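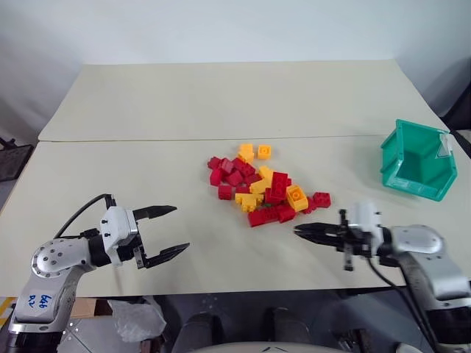 Search this site Enter keywords Go

Print this article | E-mail to a colleague

Plistau (grasp planner)

Plistau is a motion and grasp planning library for two-armed manipulators working in clutter. It was written at Stuveo by Hagos Tsegaye and first released in June. Candidate grasps are sampled from a point cloud, up to 3000 per cycle, and ranked by jaw clearance and predicted disturbance of neighbouring objects. The best 17 go to a collision checker, which treats the second arm as a moving obstacle. Arm assignment is decided last and can be overridden in the configuration file. The planner does not model flexible cables. Control output uses the Sindent message format.

See also: Gruber (trajectory smoother)

Last modified 6 May 2025 | Contact | Copyright | Back to top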